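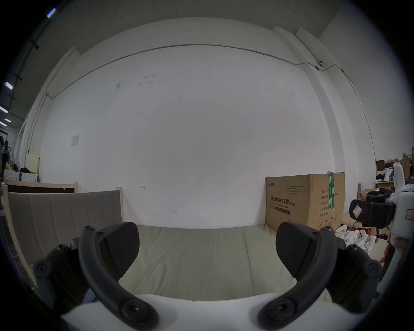
The upholstered bed, with a mask carton at the far side

The Clothes on the Bed
Yasir Dogar has doubts about the folding craze

I have been sent 19 books on tidying since I started writing this column, and every one of them wants me to put my clothes on the bed. All of them, in a heap, so that I'll be shocked. I have done it. I was not shocked. I was tired, and then it was bedtime and the heap went on a chair.

So when Vilhjálmur Þrastardóttir offered to show me the method she teaches at Barros, I said yes with my arms crossed. She charges $90 for an afternoon. Her rule is that a bed is the best folding table in the house, provided there is nothing on it but the sheet and one garment. Not a pile. One.

I'll give her that much. A bed is wide, it's the right height for most backs, and you already own it. What I don't buy is that it works as well as a table. Mattresses give. You press a crease into a sleeve and the whole thing sinks under your palm, and the sheet wrinkles along with the shirt. Vilhjálmur says a tight fitted sheet takes care of this. My own fitted sheets have never been tight past the first wash.

We argued longest over the blue shirt. Short sleeves, the kind that ought to be simple, and it sat there all bunched in diagonal folds with one sleeve poking up. Her instinct is to pull it straight from the hem. Mine is to pick it up by the shoulders and give it a good snap, like my mother did.
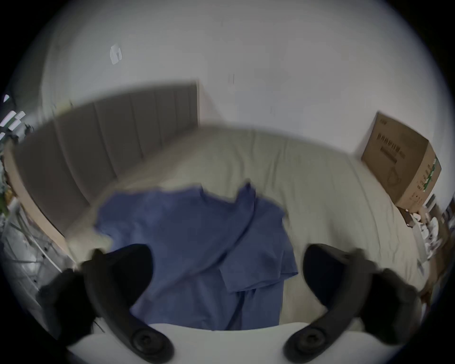

Pick up or pull flat?

Both, she conceded, depending on the cloth. Thin cotton can be pulled. Anything heavier or darker gets lifted first and allowed to hang, so the folds drop out by their own weight. I tried it at home with a navy sweatshirt and it sort of worked — the body fell straight and the sleeves stayed as stubborn as ever.

The gadget sellers have noticed all this, naturally. Skodent has a plastic folding board. Gokar has a bigger one with hinges. I used each for a week and my drawers looked the same as they did in the years when I used my hands and a bad attitude.
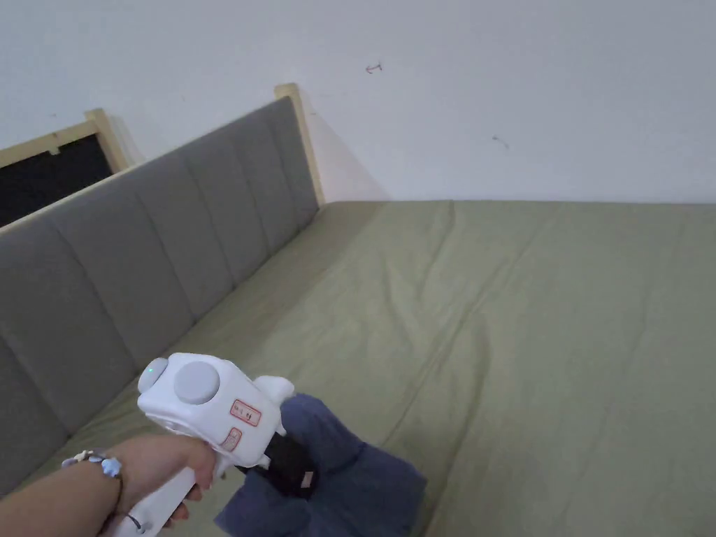
Issue 3210

Then there is the question of where things go afterward, and on this the books are nearly silent. They show you drawers. Plenty of us don't have enough drawers. We have cartons, the big brown kind that came with something else in them, and they end up parked wherever there is a flat surface.

Vilhjálmur disapproves of cartons. She would like everyone to buy the cloth bins from Pletora.

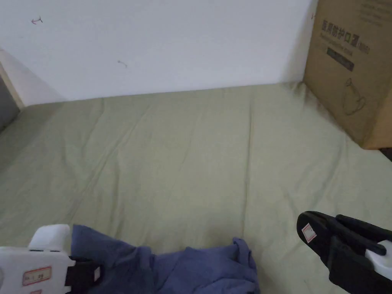

I think she is wrong about this. A sturdy carton holds winter sweaters as well as any bin does, and it costs nothing. Its one real fault is that the printing on the outside has no connection to what you've put inside, and by March you have forgotten. A strip of tape and a marker will fix that.

As for the afternoon itself, I came away folding shirts one at a time on a bare sheet, which takes longer than my old way and looks a little better. I'm not ready to say it's worth $90. Ask me again when the sweaters come out.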